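Reading time: 4 minutes

Print this story | E-mail this story

The Kit Line Learns a New Trick
By Aldana Barrientos

I started at Durnance the summer after high school, packing school kits for nine weeks to pay for a car that died in the tenth. So when I heard they were bringing robots into the kitting room, I called up and asked if I could come hang around (my editor calls this "reporting"). They said sure, wear closed shoes.

If you've never bought a school kit, it's the thing your PTA sells you in May so you don't have to wander the store in August hunting for the right kind of folder. Every school sends in its own list. One wants two glue sticks and a marker, the next wants four and no markers at all, thank you very much, and there's a second grade teacher in Salinas who is extremely particular about erasers. This season Durnance is filling lists for 198 schools, and that's what makes the place so hard to automate. A machine that puts the same thing in the same box all day has been around forever. A machine that can look at a little heap of odds and ends and pick out the right one is another story.

Macarena Espinoza runs the room now. She was my line lead back then and she claims to remember me, though I notice she didn't say anything nice about my packing! She has 34 people on her schedule at the peak of the season, and she told me the first thing they asked when the arms were announced was the obvious one.

"They wanted to know who was going home," she said. "I said I didn't know yet. I wasn't going to make something up."

What happened is that the arms came from a small company called Hurov, and they came slowly. No one was laid off this season, but the temp hiring was smaller, and you can hear people doing that math in the break room. Tadeo Orellana has packed kits for 17 years and he did it for me out loud over a burrito. Fewer temps this year. Maybe none the next. Then what? He doesn't hate the robots. He likes them okay, he likes that his shoulder hurts less since he moved off the packing line. He'd just like somebody to put something in writing.

His new job is a funny one to explain. Mornings he still packs, the rush orders and the weird lists. Afternoons he teaches. He lays things out, lets the arm have a go, writes down what it did and then moves everything a little and lets it go again. He told me the big stuff is easy. Notebooks, fine. Scissors, so-so. It's the small things that drive him up the wall, especially when they're lying close together, because your fingers sort that out without bothering you about it and a robot's fingers need to be told.

I asked if I could try laying out a round and he slid over and let me. I went for a messy desk look, like my own at home. He said mine was too neat. Apparently everybody's first one is too neat.

A round can be as small as a marker, a glue stick and a purple eraser on a bare stretch of table, which doesn't sound like much of a challenge until you've watched Tadeo fuss over one.

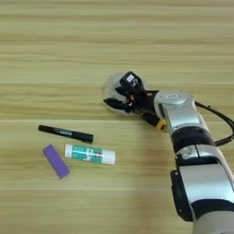
And he does fuss. He has a notebook (paper, his own, Macarena offered him a tablet and he gave it back) where he keeps his layouts, and he's up to 200 of them. He draws each one in pencil. I told him they looked like maps and he seemed pleased, then told me not to touch the page with burrito hands.

Milagros Leiva, two tables over, is less charmed. She's the fastest packer in the building and she has been asked to slow down when she works next to an arm, so it isn't left waiting with a half-filled box. "I got good at this," she said. "Now being good is in the way." Macarena didn't argue when I passed that along. She's trying to get Milagros a line with no arms on it, and she's trying to get the teaching hours paid at a higher rate, which they currently are not. That second one has been sitting upstairs with Ignacio Insaurralde, the plant manager, since May. He told me he expects to approve it. I asked when, and he said before the season ends, and I wrote that down in front of him in fairly large letters.

The kits themselves go out in Pavwood boxes, same as in my day, with the same lid that pops open if you look at it wrong. Milagros closed eleven of them while we talked. I did one. She redid it.

Last updated: 1 Jul 2019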